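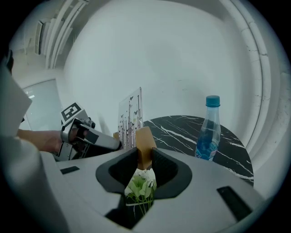 Home | Residents | Meetings | Documents | Contact

Flokdale House
Furnishings Working Group
Minutes of the meeting held 2025-10-29, ground floor lounge

1. Minutes of the previous meeting
Agreed without change. The action on spare keys is carried over.

2. Round table, black marble
2.1 The table stays in the lounge. The proposal to move it to the entrance hall was not supported. The hall is narrower at the door and the table would reduce the clear width to less than the 90 cm set in the house rules.
2.2 Cleaning. The Seyoum spray left a film on the top and will not be reordered. A damp cloth and plain water are to be used until a stone cleaner has been chosen. No vinegar or lemon products.
2.3 Felt pads are to be fitted under the table to protect the floorboards. One pack has been bought and is in the supply closet.

3. Items for the tabletop
3.1 The group reviewed what should stand on the table between events. Agreed: the small bunch of white flowers and one picture card at a time. The flowers go toward the middle, the card farther back.
3.2 The clear panel with the grass and butterfly design was discussed. Two members found it too tall for a table used for coffee. It will be tried on the window ledge until January and then looked at again.
3.3 Water bottles are to be taken away at the end of each session. Bottles left overnight go to recycling.

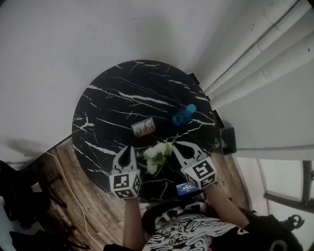
Item 3.1: flowers and card on the round table.

3.4 The card is to be changed once a month. A box of spare cards is kept with the guest book. Cards with curled corners should be thrown out.

4. Curved wall and molding
4.1 Fine cracks in the white molding were noted. The group has no view on the cause. Misero has quoted 2,920 for filling and repainting the molding and the full curved wall, and 200 for a visit and written report only.
4.2 Decision: accept the quote for the report. The larger quote is held until the report has been read.
4.3 The Medance paint left over from the last job is to be checked for color match before any new paint is ordered. The cans are in the basement, second shelf.

5. Budget
The furnishings line covers the report and the felt pads. It does not cover repainting. A request for extra funds will be drafted if item 4.2 leads to further work.

6. Actions
- Fit felt pads: lounge team, before next meeting
- Book Misero for the report: house office
- Check paint cans: lounge team
- Move panel to window ledge: lounge team
- Get prices for stone cleaner, 3 suppliers: house office
- Spare keys: house office, carried over

7. Any other business
A request for a second round table was received after the agenda closed. Deferred.

Next meeting: date to be set by the house office.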